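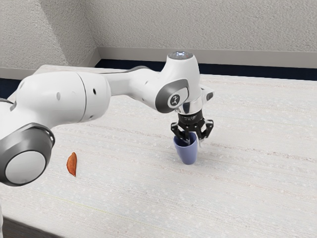
Simulated pick-up task: the gripper at the rim of the blue cup.

Review: Zavala Cell Check, a rules and good practice kit for small robot cells

Fri 30 March

Zavala Cell Check is a software package for people who have to write the safety file for a robot arm before the arm goes on the floor. It comes with a simulator, a set of checklists and a printed handbook of 60 pages. We used it for two months at Statside, where we run short courses for small workshops.

The simulator comes first in the workflow. You load an arm and a gripper, place the objects and run the task. The kit then asks for a risk note on every step. In the cup task the two fingers straddle the wall of the cup, one inside and one outside. The checklist wants a force limit for that grip, the speed of approach, and what the arm should do if the part slips or power is lost. It will not let you close the step with a field left blank. You can type "not applicable," but you have to give a reason, and the reason prints in the final file.

There are 155 checklist items in total. Most are clear. A few ask the same thing twice in different words, mainly in the sections on guarding and on restart after a stop. The section on loose objects is good. It asks you to list everything on the table that is not part of the task and say whether the arm could touch it. The cup task has a small orange-brown object lying on the tabletop away from the gripper, and it needs its own line like anything else. Our trainees tended to skip this on their first try.

The rendering is plain but good enough for the job. You can follow the arm through its joints down to the gripper, and the light on top of the arm is easy to find. The handbook has a full page on status lights. It says to write down what each color means for your own arm and post the list at the cell. We now do that on all our courses.

The weak point is the link between simulation and real measurement. A force number from the simulator is only a starting value. The handbook says so on page 7, but the printed report puts simulated and measured values in the same column. An inspector could easily take one for the other. We added a column by hand. Zavala told us a fix is planned for November.

The kit also does not replace the standards themselves. It refers to clause headings and leaves you to get the full text, so allow for that in your budget. A single-site license costs $2000, with updates for one year. Sistura makes a cheaper checklist set with no simulator, and for a shop with one arm and one fixed task that would probably do. If you change tasks often, the Zavala kit saves a lot of rewriting.

Installation was simple. Support answered by email the next working day.

Verdict: recommended for training and for shops with changing tasks. Keep your measured values separate until the report is fixed.

Related reviews
Sistura Checklist Set, second edition
Zedcombe light curtain starter kit
Floor marking tape for shared work areas
Lockout tags and boxes compared

Contact Statside | Copyright Statside | Back to top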